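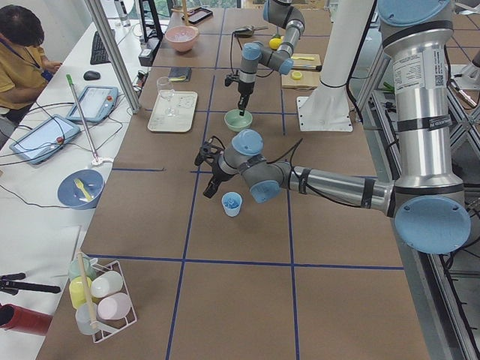 Selina Imhof objected at the end of the last session that a recipe scaled by volume should still work if every ingredient is scaled by the same factor. The objection holds on paper. It fails in the kitchen, where a packed cup of flour can weigh well over a sifted one and the error differs from cup to cup.

Unit 8. Weighing and scaling dry ingredients

8.1 Baker's percentage
Flour is set at 100 percent. Every other ingredient is given as a percentage of the flour weight, so the column total always exceeds 100.

Worked case: flour 400 g, salt 2 percent.
Salt = 400 x 0.02 = 8 g

If sugar is set at 20 percent, the same flour weight calls for 80 g.

8.2 Scale resolution
A scale that reads in steps of 2 g cannot be trusted for small amounts. For the salt above, one step is a quarter of the quantity. Weigh salt, yeast and baking powder on the fine scale. Flour and sugar may go on the bench scale.

8.3 Taring
Place the empty bowl, zero the display, then add. Zero again before each further ingredient. If the bowl is lifted between additions, check that the display returns to the same reading.

8.4 Recording
Write down the weight reached, even when it misses the target. Corrections are made on the sheet, with the old figure left legible.

Exercise sheets go to Alois Koller before the February session. The Prantl tables replace the Grandik tables used in Unit 7.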